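Ulell Household Help

Search questions, tags or people

Home Kitchen Laundry Furniture Moving Log in

Where do you all keep your cloths, and what can I put under a wet one?

Posted by Tadeusz Borkowska, December 27, 2020

Right, so I've got myself into a muddle over cleaning cloths and I'd like to hear how other people manage it. I live in a small flat with one decent-sized table that does everything: meals, ironing, my laptop, wrapping parcels, the lot. It's a greyish brown wood-grain top and I don't honestly know what it's made of underneath. It came with the flat. The landlord's inventory says "table, brown, good condition" and that's all I've got to go on, and I'd like it to still say good condition when I hand the keys back in January.

I used to get through a huge amount of kitchen roll. In the autumn I decided to stop and bought a bundle of cloths from Bielecka, a mix of colours, and I've been using those for everything. Green for the table, whatever's left for the hob and the sink. I like them! They pick up crumbs better than paper did and they wash well at sixty. But they have nowhere to live. They end up over the tap, over the back of a chair, on the radiator, and mostly on the table itself, where I put one down for a second and find it again after supper.

My plan was a tub. I've got a red plastic one that used to hold clothes pegs, and I thought clean cloths could go in there, folded, and the tub could stay on the table so I'd use them without thinking. The trouble is I've got lazy and now the used ones go in as well. You can guess what it smells like by the end of the week. So I take everything out, spread it on the table to sort the clean from the dirty, get distracted, and there we are again with cloths all over the place. 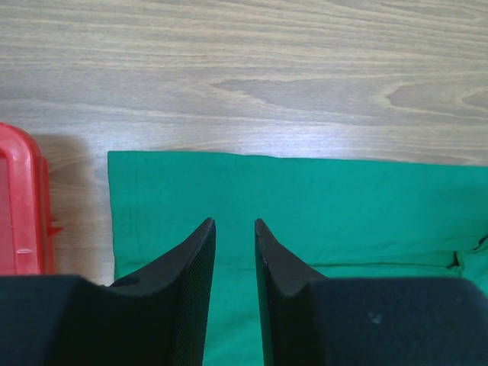 Try giving the dirty ones a home that's nowhere near the table, Takus wrote when I moaned about this on another thread, and keep the tub for clean ones only. Takus also said I was folding them wrong (apparently you roll them, so you can see how many are left), and that a damp cloth left on a table you don't own is asking for trouble. Fair enough. I did go and look very closely after that and I think there's a faint dull patch near the end where I usually sit, though it might just be where the laptop goes.

So, a few things I'd like to know. Is the dull patch likely to be from damp, and will it come back up? Does anybody keep cloths in a tub with a lid, or does that make the smell worse? And is it daft to keep them on the table at all? I've only got two drawers in the kitchen and both are full of cutlery and takeaway menus. I'm not keen on buying more storage but I could be persuaded if it's cheap.

Oh, and one more — if you wash your cloths separately from your clothes, how do you ever get a full load? I'd need over 25 of them to make it worth switching on.

Juteck
Reply posted the same evening

I've been through exactly this, tub and all, so I'll go through it in the order you asked.

The dull patch first. I can't tell you whether it's damp without knowing the finish, but you can find out a bit by wiping it. Take a soft cloth, wring it until it's barely damp, put one tiny drop of washing-up liquid on it and go over the patch gently. Then wipe again with plain water and dry it straight away with a tea towel. Quite often what looks like a mark is a film from whatever spray you've been using, and it comes off. Mine did, and I'd been fretting about it for months. If it's still there after that, leave it alone. Don't go at it with polish or anything gritty, and definitely don't use one of those scrubby white sponges, they take the shine off and then you've got a patch with a bigger patch round it. I speak from experience there.

If the edges of the table feel rough or swollen when you run your finger along them, then water has been getting in and you should tell your landlord now. It's a much easier conversation before you move out than after.

On the tub, no lid. I had one with a lid and even the clean cloths went musty, because I was putting them away slightly damp and telling myself they were dry. An open tub on the table is fine as long as everything in it is bone dry. I keep mine at the back near the wall and take about a week's worth out of the cupboard at a time. You don't need to see the whole collection every day.

For used ones I've got a mesh bag on a hook on the inside of the cupboard door under the sink. Wet ones get draped over the edge of the washing-up bowl until they've dried off a bit, then into the bag. On wash day I tie the top and throw the whole bag in, and I don't have to touch anything. I paid very little for it and it takes up no room at all, so I'd say that's your answer on storage.

As for full loads, I put them in with towels and bedding. Cloths that have been on the hob I rinse in hot water first, since grease and pillowcases don't mix. No fabric softener, by the way! It makes them slide about on the surface and not soak anything up.

And get rid of some takeaway menus. That's a whole drawer you've got there.

A member who has left the site

just buy kitchen roll. 200 sheets lasts me ages and it doesn't smell

Posted by Tadeusz Borkowska

Thanks both (well, mostly Juteck). I did the washing-up liquid thing this morning before breakfast and the patch is a lot fainter, though I can still find it if I crouch down and look sideways towards the window. The edges feel smooth all the way round so I'm going to stop worrying about it.

I've washed the tub out with hot water and bicarb and it's drying upside down on the draining board. I haven't got a mesh bag yet but I found an old pillowcase and I've hung that under the sink for now — it's a bit big, and it swings about when I open the door. Would an ordinary pillowcase let enough air through, do you think, or do the cloths at the bottom go horrible? I'll see how it is by the next bedding wash.

The menus are staying, I'm afraid. One of them still has the good curry place on it.

Juteck

Pillowcase is fine if you leave the top open and don't put anything in sopping. Give it a shake now and then so the bottom ones get some air. I used one for most of a year before I bothered with the mesh.

Related topics Tea towels Table marks Small kitchens Back to top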